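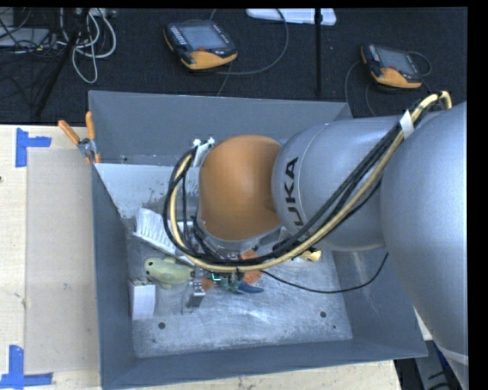
로사리오 코스타는 지난 수업이 끝난 뒤 8인제에서 왜 굳이 3-4 스택을 가르치느냐고 물었다. 자기가 뛰던 팀은 시즌 내내 3-2 하나로 버텼고, 수비수가 여덟 명뿐인데 전형을 여러 개 외우게 하면 고등학생들은 첫걸음이 늦어진다는 것이다. 맞는 지적이다. 이번 주 내용은 그 질문에서 출발한다.

소인원 미식축구 전술론 5주차 강의 노트
주제: 8인제 수비 전형과 외곽 러닝 플레이 대응

1. 지난주 복습

8인제는 11인제에서 세 명을 뺀 경기다. 공격에서는 대개 태클 두 명과 리시버 한 명이 빠진다. 스크리미지 라인에는 최소 다섯 명이 서야 하고, 나머지 세 명이 백필드에 선다. 라인 양 끝의 두 명과 백필드 선수가 패스를 받을 수 있는 기본 자원이다. 세부 규정은 주마다, 리그마다 다르므로 이 수업에서는 경기장 규격을 길이 80야드, 폭 40야드로 놓고 설명한다.

폭이 줄어도 사람이 더 많이 줄었기 때문에 한 명이 맡는 폭은 넓어진다. 11인제에서 53과 3분의 1야드를 열한 명이 나누면 한 명당 5야드가 조금 안 된다. 8인제에서 40야드를 여덟 명이 나누면 정확히 5야드다. 숫자만 보면 차이가 작지만, 2선이 얇아서 태클 한 번을 놓쳤을 때 뒤에 남는 사람이 거의 없다. 8인제 점수가 높게 나는 가장 큰 원인으로 본다.

2. 기본 전형 세 가지

3-2 전형
라인맨 세 명, 라인배커 두 명, 세컨더리 세 명. 패스와 런에 고르게 대응한다. 노즈가 센터를 정면으로 상대하고 엔드 두 명이 바깥을 닫는다. 노즈가 밀리면 라인배커 두 명이 모두 안쪽으로 빨려 들어가므로 노즈에 팀에서 가장 힘 좋은 선수를 둔다.

4-2 전형
라인맨 네 명, 라인배커 두 명, 코너 두 명. 깊은 세이프티가 없다. 골라인 근처나 상대가 패스를 거의 하지 않을 때 쓴다. 경기장 중앙에서 쓰면 한 번 뚫렸을 때 그대로 실점이 된다.

3-4 스택
라인맨 세 명 뒤에 라인배커 네 명이 서고 세이프티가 한 명이다. 안쪽 라인배커 두 명은 라인맨 바로 뒤에 겹쳐 서서 블로커의 시야에서 벗어난다. 로사리오의 말대로 배우는 데 시간이 걸린다. 대신 공격 라인이 누구를 막을지 스냅 전에 정하기 어렵다.

3. 외곽 러닝 플레이

8인제 공격의 중심은 스윕과 옵션이다. 외곽에서 지켜야 할 역할은 다음과 같다.

컨테인: 가장 바깥 수비수가 볼 캐리어를 안쪽으로 돌려보낸다. 바깥쪽 어깨와 팔을 비워 둔다. 태클에 실패해도 바깥 길을 내주지 않았으면 역할은 한 것이다.
포스: 컨테인 안쪽에서 올라오며 뛸 공간을 좁힌다. 보통 라인배커가 맡는다.
퍼슈트: 반대편 수비수는 공이 있는 자리가 아니라 공이 도착할 자리로 달린다. 각도를 너무 얕게 잡으면 컷백 한 번에 뒤로 밀린다.
컷백 담당: 반대편 엔드는 공이 스크리미지 라인을 넘기 전까지 자리를 지킨다. 리버스도 이 선수가 맡는다.

옵션을 상대할 때는 다이브, 쿼터백, 피치를 각각 누가 맡는지 스냅 전에 정한다. 3-2에서는 노즈와 안쪽 라인배커가 다이브, 엔드가 쿼터백, 코너가 피치를 맡는다. 엔드가 피치를 보고 따라 나가면 쿼터백이 그 자리로 들어온다. 초보 팀 실점의 상당수가 이 장면이다.

4. 사례: 컷브리지 대 미스게이트

수업에서 볼 경기는 11월에 열린 컷브리지와 미스게이트의 경기다. 최종 점수는 38 대 16, 컷브리지 승. 전반에는 미스게이트의 3-2가 잘 버텨 16 대 10으로 앞섰다. 컷브리지는 후반에 윙백을 한쪽으로 몰고 같은 스윕을 반복했다. 미스게이트 코너가 안쪽 블로킹에 걸리면서 컨테인이 무너졌고, 후반에 28점을 내줬다.

볼 때 표시할 것
가. 윙백이 서는 쪽과 공이 가는 쪽이 같은 플레이
나. 코너의 첫걸음이 안쪽인지 바깥쪽인지
다. 미스게이트가 전형을 바꾸는 시점과 그때의 다운, 거리

아스게르 포그가 정리한 플레이 기록지를 함께 쓴다. 기록지의 H는 홈팀이 아니라 해시마크를 가리킨다. 작년에 이것 때문에 보고서를 통째로 다시 쓴 조가 있었다.

5. 질문에 대한 답

전형 하나로 시즌을 치를 수 있는가. 가능하다. 다만 그 전형 안에서 정렬을 반 걸음씩 바꾸는 연습은 해야 한다. 미스게이트는 코너를 2야드만 바깥으로 옮겼어도 같은 3-2로 스윕을 더 오래 막았을 것이다. 선수가 열네댓 명인 학교라면 나는 3-2를 먼저 가르치고, 라인배커들이 익숙해진 다음에 스택을 붙인다. 로사리오는 스택을 아예 빼자는 쪽이고, 이 부분은 조별 토론에서 더 다룬다.

6. 과제

스카른스카와 노르다흘 중 한 팀을 골라 공격 성향표를 만든다. 다운별 런과 패스 비율, 강한 쪽과 약한 쪽의 러닝 횟수를 넣는다. 그 표를 근거로 기본 수비 전형을 하나 정하고, 옵션 담당표를 붙인다. 분량은 두 쪽. 화요일 수업 시작 전까지 제출한다. 노르다흘 영상은 3쿼터 앞부분의 소리가 빠져 있으나 화면은 정상이다.

다음 주: 8인제 킥오프와 온사이드 킥, 리턴 팀 배치. 호루라기를 가진 사람은 가져올 것.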